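Trorkley Forum > Making and Mending > Cleaning and rescue
Last updated: 9 February 2022
9 comments · 4 shares

Getting marks off a big white sheet without making it worse

Juwita Jugah

I've inherited a big white sheet from the back of the art cupboard at work and I'd like to put it behind our plant stall in August. It's meant to be the clean backdrop that makes a tray of leggy tomatoes look like a considered purchase. At the moment it looks like something a considered purchase was delivered on.

My trouble is that I don't know what it is. It was standing behind the spare coat rack when I started and it has no label. It may be a thin plastic, it may be card with some sort of coating, and the previous holder of the cupboard key has moved to Disow and doesn't answer messages about stationery. I would like it white again, or at any rate white from the far side of a car park.

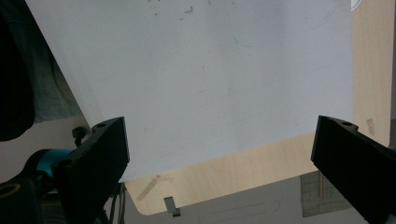
Photo: Juwita Jugah

Most of it is fine. It's the dark specks that bother me, and the scuffs, and then the bluish streaks that look like pen. I've dusted it, which achieved what dusting usually achieves. Before I go at it with anything wet I'd like to hear from someone who has ruined one already.

Comments

Joonas Valtonen

Hello, I have ruined one already.

Mine was coated card and I was certain it was plastic. I wiped it down with a properly wet sponge, stood back to admire it, and by teatime it had a ripple along the bottom like a cheap lasagne. It never lay flat again. It's under the car now, catching oil, and doing very well in the role.

So find out what it is first. Look at the raw edge in good light, ideally at a corner that's been knocked. Card will show a fuzzy middle, a bit like the edge of a beer mat. Plastic is the same stuff all the way through. If you still can't tell, put one drop of water on a corner of the back, leave it for as long as it takes to drink a cup of tea, then dab it off and feel whether the surface has gone soft.

And start with a pencil rubber, the soft white kind. Scuffs often come off with that and you haven't committed yourself to anything.

Temitope Onyeka

Sorry, but I can't agree with starting on a rubber. If there's grit in those specks you'll drag it across the coating and end up with a shiny patch that shows every time the light catches it. Then you'll have a clean sheet with a comet on it.

Brush first, with a dry soft paintbrush. Then a barely damp cloth, in straight lines, and turn the cloth over every few strokes. Rubber last, if at all, and only on the scuffs.

For the pen I'd try surgical spirit on a cotton bud, in a corner, and see whether the blue moves. If it's biro it might. If it's permanent marker it might, but with less enthusiasm. On card I wouldn't try it at all, you'll just make the line wider and bluer.

Joonas Valtonen

I did mean after brushing. I took brushing for granted, as one does in a civilised country.

Temitope Onyeka

She said she'd dusted it. In my house dusting means waving something at a shelf from the doorway.

Gilles Aubert

I used to cut and hang display boards for a shop in Trorkley, and in my opinion you are all being far too kind to it. A white backdrop at an outdoor stall will have a thumbprint on it before the kettle's on. Paint it. One coat of primer, one coat of matt white emulsion, small foam roller, done by lunch.

We had a tin of Heydari primer that went over everything, including (once) a sleeve. If it's plastic, rub it down lightly first with 300 grit so the primer has something to hold on to. If it's card, paint the back as well or it'll curl towards you like a dog wanting its ears done.

I'd also say matt photographs better than shiny, if anyone is likely to take pictures of your tomatoes.

Juwita Jugah

Thank you all, I think. I've been and looked at the edge and I'm no wiser. It has been bashed so evenly over the years that it's grubby all the way round, and grubby isn't a material. The drop of water sat there on the back corner looking pleased with itself and I couldn't feel any difference afterwards, which I gather points towards plastic, or a good coating, or my having impatient fingers.

I'm nervous of painting. I once painted a bath panel and we still don't discuss it.

The little cluster of specks near the top is what I'd most like gone, and it seems to me more brown than black depending on how the light falls. Tea? Glue? The old art cupboard did a lot of papier mâché. The blue I could almost live with. It's only faint, and there's a curved bit that could pass for a decision.
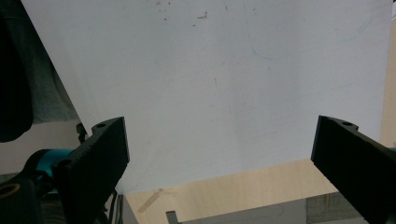

Stanisława Kołodziej

Old glue is what I'd put my money on if there was papier mâché in the same cupboard. It goes brown as it ages and collects fluff. Don't pick at it dry or you'll lift the surface underneath. Hold a warm, wrung-out cloth on it for as long as you can stand, then push sideways with an old plastic loyalty card. I keep one for exactly this purpose, from a shop that closed.

If it were tea it would have come off on your cloth by now. If it's neither of those it may be foxing, in which case it's paper or card and it's in there for good, and you can stop feeling guilty about it.

I don't hold with painting either, Gilles. Emulsion on a thin sheet flakes the first time somebody leans it against a car, and then you've got white crumbs in the seedlings.

Gilles Aubert

Mine never flaked. They were stolen, which I've always regarded as a compliment.

But all right, if you won't paint it, cover it. A flat white sheet, cotton, ironed, pulled round the back and held with bulldog clips. You can wash cotton. The board then only has to be flat, and it could have the whole of the Bayeux Tapestry on it in biro underneath.

Temitope Onyeka

Ironed, he says. For a plant stall.

I'd add, for what it's worth, that you may be fretting over marks that won't show at all once there's a row of pots in front. Lean it up where the light's behind you, go to the other end of the room and squint. Anything you can't see from there isn't dirt for these purposes. And turn it upside down before doing anything else! If the worst bit is near the top, put it at the bottom and stand a tomato in front of it. No chemistry needed.

If you do end up buying a new one, Trora used to sell white board by the sheet, though the last time I asked they wanted me to take 500 and I was making a puppet theatre.

Juwita Jugah

The upside-down thing had not occurred to me, and I've been looking at this object for weeks.

Plan as it stands, then: paintbrush, then the barely damp cloth in straight lines, then the warm cloth and a library card on the brown bits (I can't spare a loyalty card, I'm one stamp off a free coffee). A rubber on the scuffs if I'm feeling brave, and I'll go gently, Temitope. Surgical spirit in one corner only. If all that comes to nothing I'll turn it the other way up and borrow a cotton sheet, which Gilles is welcome to come and iron.

I'll post again when I've done the glue, if it is glue. Does anyone know how to store one of these flat in a cupboard that is taller than it is wide? At present it lives on its edge behind the coats, and I'm fairly sure that's where the scuffs have been coming from.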